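Planning for the tile that isn't on the board: an interview with the developer of Clernudley

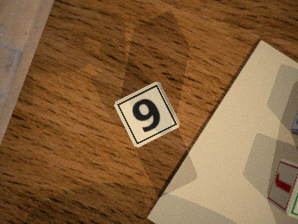 "The planner doesn't know what a tile is," the developer of Clernudley said near the start of our call. "It knows there's a pose, a footprint, a set of approach directions and a list of things it must not touch. Everything else is decided earlier, and most of the bugs are earlier."

Clernudley is a manipulation planning package for tabletop tasks. It takes a set of object poses from a perception node, picks an order in which to handle them and hands joint trajectories to the controller. It is developed by one full-time engineer at Sinow, a small firm that sells integration work and gives the planner away. The engineer asked to be quoted without a name, as the opinions are not always the firm's.

The benchmark the project uses most is a number tile game. Tiles have to be picked from wherever they lie and set down in runs on a board. I asked why a game, when Sinow's customers mostly move machined parts.

"The geometry is dull, so you can't hide behind it. A square tile lying flat gives you four grasp orientations, and they are equivalent until a neighbor gets in the way. Then two of them are gone, or all four, and you need a push before a pick. That is a full planning problem with a very small mesh file."

Perception is handled by a separate module called Osman. It finds the tile outline, fits a square and reads the face. Those steps used to be one network. They were split in March of last year, after a long run of failures that looked like planning errors and were caused by rotation.

"A six and a nine are the same shape if you don't know which way is up. The old model would report a nine at 20 degrees on one cycle and a six at 200 on the next. Both are self-consistent. The planner would see a different goal each time and replan, and the arm would sit there twitching. We spent weeks in the wrong code."

The fix was to stop asking the reader for a single answer. Osman now publishes a pose that is deliberately ambiguous by quarter turns, along with a separate distribution over face and orientation. The planner can start on the grasp with only the first. The face has to be settled before the place motion is committed.

"If the tile set gives you a mark for up, you use it. If it doesn't, you use the inventory. You know what has been placed already, so sometimes there is only one reading left. Sometimes there isn't, and the correct output is that you don't know. People find that hard to accept from software."

Shadows were the second large source of trouble. Sinow renders its test scenes with several lights on purpose, which produces overlapping shadows with fairly hard edges. An early outline detector treated a shadow crossing a pale surface as an object boundary and returned tiles that were not there. The engineer considered softening the lights and decided against it.

"You would be tuning the test to the code. The customer's ceiling has 12 fixtures and a window. We kept the lights and added a height check. A shadow has no thickness. A tile has a little, and the depth channel can resolve it if you average over 5 readings."

Partial views are dealt with in a plainer way. A tile that runs out of the camera's view gets an entry in the world model with an inflated footprint and no face. It counts as an obstacle and can't be a target. To make it one, the planner has to schedule a camera move, and camera moves have a cost like any other motion — a setting many users leave at its default and then complain about.

The ordering step is where most of the recent work has gone. The current version searches over pick sequences with a time limit of 60 milliseconds per cycle and keeps the best plan found so far. With up to 16 loose tiles it usually settles well before the limit. Beyond that it falls back to a greedy rule, and the log says so.

"I would like the fallback to be rarer. I would also like it never to be silent. Those are separate tickets and the second one is closed."

Debugging goes through a tool named Daren, which replays a recorded run and shows, for every cycle, what the planner believed about each object and which constraint removed each rejected grasp. It has no 3D view. The engineer took it out.

"Everyone watched the arm. The arm was fine. What you want is the table of reasons, and once the animation was gone people read the table."

The next release, planned for March, changes the interface between Osman and the planner so that uncertainty in position is passed as a full covariance. At present it is a single radius. Existing configuration files will load with a warning. The push primitive will stay marked experimental, as friction is still one constant for the whole work surface, wood and board alike.

"That constant is wrong on both," the engineer said. "It's wrong by less than the gripper clearance, so far."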